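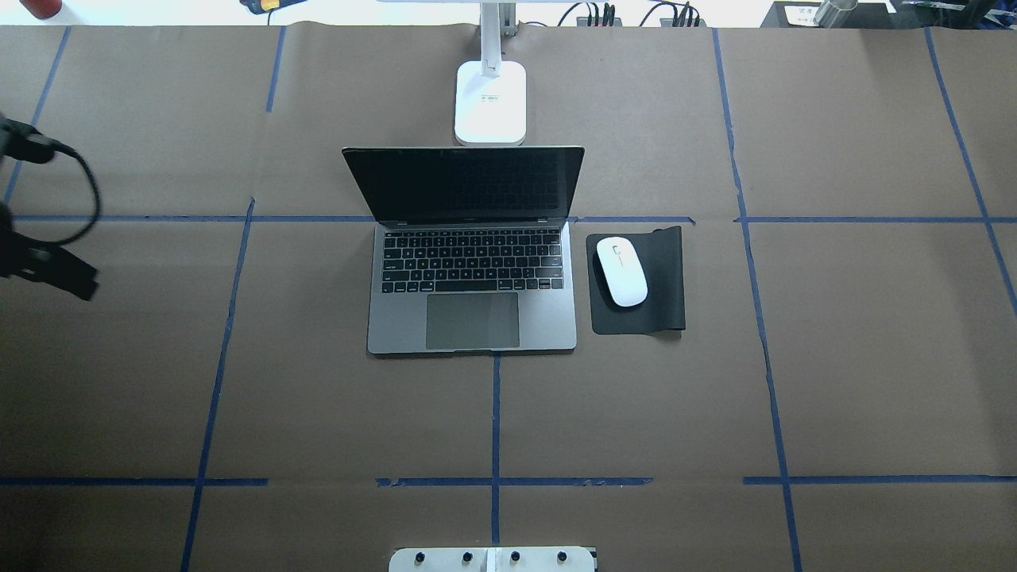

## Garba gripper trial: a high score, on one laptop

Garba says its new gripper can handle an open laptop without scratching it, pinching it or snapping the lid shut. The company has a number to go with the claim: 200 tries, 80 percent of them clean. It is a decent number. It is also a number that comes from one bench, one kind of laptop and a table marked into cells with blue tape.

The trial was run by Ifeanyi Danladi at the Bulcombe test shop, which set the Garba fingers against an older pair from Savberg. Each run began with the laptop open on brown paper and asked the arm to take hold of the lid by its edge and ease it down. Savberg's fingers, by Garba's count, came in 17 points lower.

Danladi is more careful than the press notice. "The tape helps us put things back where they were," he said. "Take it away and I don't know what the score is. We haven't tried."

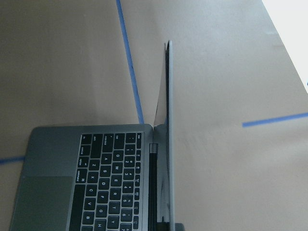
That matters, as the selling point is supposed to be the messy desk. Garba's notice talks about offices, schools and repair counters, places where a laptop lands at any angle, under bad light, with a charger in the way. Bulcombe tested none of that. The wrist camera also got a fresh setup before each block of runs, a step the notice leaves out and one few repair counters would put up with.

Then there is the word "clean." Garba counts a run as clean if the lid closes and the case shows no new mark. A run in which the laptop slides across the table still passes. Danladi said he would have scored those as failures and had told the company so. Garba did not answer questions about how many there were.

The controller is another loose end. Both sets of fingers ran on software from Sornimar, tuned for Garba's product first. Savberg said it was not asked to tune its own side and would like a second round. It would say that, of course, but the request is fair. 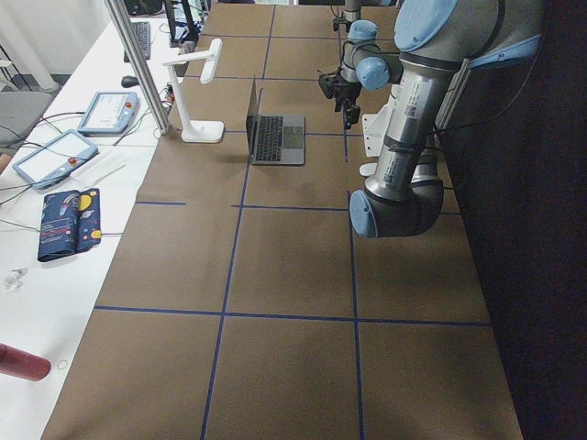 **BULCOMBE, May** — A second round is now planned, with both makers allowed to set up their own fingers and a person outside either company doing the scoring. Danladi wants at least three laptop models and half the runs done without tape. Garba has agreed to the laptops and is still talking about the tape. The price, $229 for a set of fingers, will stay the same whatever the result.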